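Drotine Pick Cell: Setup and Care FAQ
Maintained by Kiprono Sang. Last updated 21 September 2021

Which cloth does the cell use?
Green, on both the table and the backdrop. Spare lengths are on the shelf marked Preketti. Don't mix old and new cloth on the table, as the color mask is tuned to one shade at a time.

How often should the cloth be changed?
Every 800 cycles, or sooner if the mask starts picking up marks. Brush off lint and specks at the start of each shift. If a stain doesn't brush out, log it on the sheet and carry on until the next change.

How do I check the camera after a cloth change?
Move the arm to its park position, put one golf ball on the table toward the back left, and save a still. Compare it with the last one in the log.

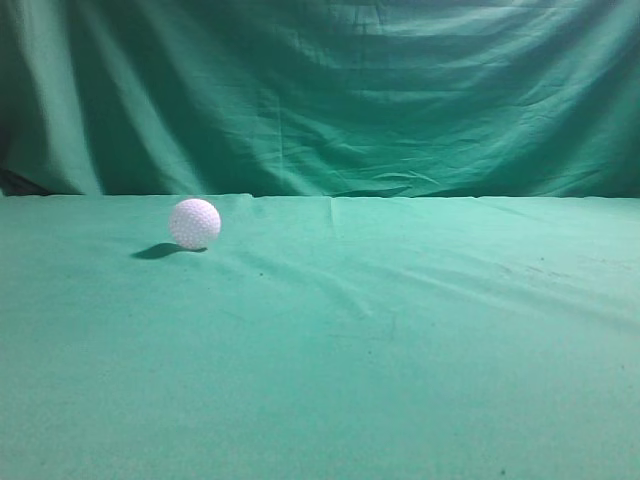

Check still with the ball at back left. The shadow falls to the left, and there are wrinkles on the right side of the table.

Do wrinkles matter?
Shallow ones are fine. Pull the cloth flat if a ridge is high enough to make a ball roll. Folds in the backdrop can stay.

The shadow points the wrong way. What now?
Check the lamp first. It belongs on the right-hand side, and the arm of the stand works loose. Set it back to the tape mark and tighten the Grondden clamp by hand.

The ball is found but the gripper misses it.
Rerun the table calibration. It takes 10 minutes and uses 44 points. If the miss is always in the same direction, check the camera bracket screws before you start.

Where is the exposure setting?
In the Matsuda panel under Camera, Manual. It should read 490. Leave auto exposure off.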